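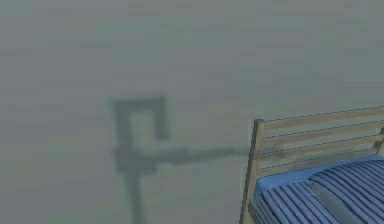
Figure 2. Rendered camera view from a bedroom scene. The arm is outside the view and its shadow falls on the wall to the left of the bed. No object for manipulation is visible.

4. Collecting demonstrations in simulation

4.1 Scenes and rendering

All simulated demonstrations in Matlala were recorded in Pinport, our in-house wrapper around a rigid-body physics engine and a real-time renderer. Pinport loads a room layout, places the Holto arm model at a fixed mount, scatters task objects over the allowed surfaces, and hands control to the operator. We used 11 room layouts. Each layout has one main piece of furniture, a floor, and at least one wall, and the walls are left plain. We made this choice early, before the rendering budget was settled, and kept it so that episodes recorded in June would remain comparable with the later ones.

Bedroom layouts differ from the kitchen and desk layouts in the size of the main piece of furniture relative to the workspace. A bed takes up a large part of any view that contains it, and most of its surface is out of reach from the mount. In Figure 2 the headboard and part of the striped blue bedding occupy the right side of the view, while the wall fills nearly everything else. Views of this type carry little direct information on the state of the task. They are nevertheless common in the raw recordings, and we chose to keep them for the reasons given in Section 4.4.

Lighting consists of one directional source and a weak ambient term. The direction of the source is drawn once per episode and held fixed until the episode ends. Shadow edges are softened with a filter whose width is also fixed per episode. We did not vary the color of the light. Surface textures for furniture and bedding are drawn from a small library shared by all layouts, and wall textures are produced by a low-frequency noise function applied to a base tone. The noise gives the walls a slight mottling that compresses poorly, and this turned out to be the main factor in file size for views with no furniture in them.

4.2 Operator interface

Operators worked at two stations in the Durkolcombe laboratory. Each station has a six-axis input device, a foot switch, and a display that shows the overview camera next to the view used for training. The input device commands the velocity of the gripper in the frame of the arm's base. Commands are filtered, clipped to the joint limits of the Holto model, and passed to the inverse kinematics solver. The foot switch opens and closes the gripper. A second press within a short window is ignored, which removed most of the accidental releases seen in the pilot recordings.

The overview camera is for the operator only and is never written to disk. This matters for the reading of figures such as Figure 2, where the training view taken alone would not allow a person to drive the arm. We considered hiding the overview and forcing operators to work from the training view, on the grounds that a demonstration should depend only on what the learner can observe. In pilot sessions this led to long pauses and searching motions, and the resulting episodes were poor material for behavior cloning. We therefore accept a mismatch between what the operator knows and what the policy receives. The mismatch is partly offset by giving the policy joint positions and a short history of past commands.

An operator begins an episode by pressing a start key and ends it by marking success or failure. The label is then checked against a geometric test of the final object pose. Episodes in which label and test disagree are set aside for review. During review a person replays the episode from the stored state, and can render it again from any camera position. Most disagreements concerned objects resting against the edge of the target region, where the test is strict and operators tend to be lenient.

4.3 Recorded signals

Each episode is stored as a sequence of synchronized records. A record holds the training view, the joint positions and velocities, the commanded gripper velocity, the gripper state, and the poses of all movable bodies. Body poses are kept for evaluation and re-rendering and are withheld from the policy. Camera pose and light direction are written once in the episode header.

The physics engine advances at a finer step than the one used for recording. We write a record at the end of each control step and discard the steps in between, with the exception of contact events, which are kept in a separate list with their own time stamps. Contact lists proved useful for finding episodes in which the arm had brushed the furniture. In the bedroom layouts, such contacts cluster on the headboard and its posts. The bedding is modeled as a rigid shell, so contact with it is less realistic than contact with the wooden parts, and we excluded any episode in which the gripper pressed on the bedding for longer than a preset limit.

Image and state share a single clock. An early build of Pinport rendered the image before the joint state was updated, so that the picture lagged the record by one control step. The error was found by comparing the projected outline of the arm with its rendered outline. For views in which the arm does not appear, the same comparison was run on the cast shadow, using the stored light direction and the plane of the wall. All episodes from the faulty build were rendered again from their stored states. No operator input had to be repeated.

4.4 Views without the arm

The training camera is placed by sampling from a box to one side of the mount and aiming at a point drawn near the workspace. With wide sampling, part of the draws yield views in which the arm, the object, or both lie outside the image. A common practice is to reject these draws. We reject a draw only if neither the arm nor its shadow nor any part of the main furniture can be seen at the start of the episode.

The rule rests on the observation that a shadow on a plain wall is a usable signal of arm configuration. In Figure 2 the silhouette contains a narrow upright column, a long horizontal band that reaches toward the left post of the headboard, and an open, squarish hook above the band. With the light direction unknown to the policy, such an outline does not determine the joint angles. It does, however, constrain them, and over a sequence of images the change in outline is closely tied to the change in joint state. Where proprioception is present the shadow is redundant. Where it is dropped, as in the masked training runs of Section 5, the shadow may be the only cue in the image.

There is a cost. Because the shadow is soft and only moderately darker than the wall, it occupies a narrow range of pixel values, and standard color jitter can suppress it. We reduced the contrast component of the jitter for views that contain a shadow but no arm, and left the brightness component unchanged. Random cropping was also limited. A crop that removes the hook-shaped part of the silhouette leaves two bars that say little about the gripper – in the extreme case, a crop can leave only furniture and bare wall. Crops are accepted if they retain a set share of the shadow area computed from the renderer's own shadow mask.

We note that shadow masks are available only in simulation. For the physical recordings we apply no crop test. The physical arm at Durkolcombe stands in front of a matte partition lit by ceiling panels, and its shadows are multiple and much fainter than those produced by a single directional source. The simulated views should be understood as covering a range of conditions that includes cases less favorable than the laboratory in terms of framing and more favorable in terms of lighting.

4.5 Balancing and splits

Recording continued until each layout held 500 accepted episodes. Acceptance required a success label that agreed with the geometric test, a duration within the limits set for the task, and no prolonged contact of the kind described in Section 4.3. Failed episodes were archived separately and are not used for cloning, although the value-learning baseline draws on them.

The test split holds out complete layouts. Splitting by episode was tried first and gave scores that we regard as too high, as the policy could recognize a layout from its furniture and recall the typical object positions. Texture sharing between training and test layouts was left in place. A headboard with the same wood grain can therefore occur on both sides of the split, but with a different geometry and at a different position relative to the mount.

Within a training batch, episodes are drawn so that layouts are equally represented, and so that views without the arm do not exceed a fixed fraction. The fraction was tuned on a validation layout taken from the desk group. Raising it improved robustness to dropped proprioception and slowed convergence on the standard setting. The value used in the main experiments is a compromise between the two, and the full sweep is reported in the appendix together with the per-layout results.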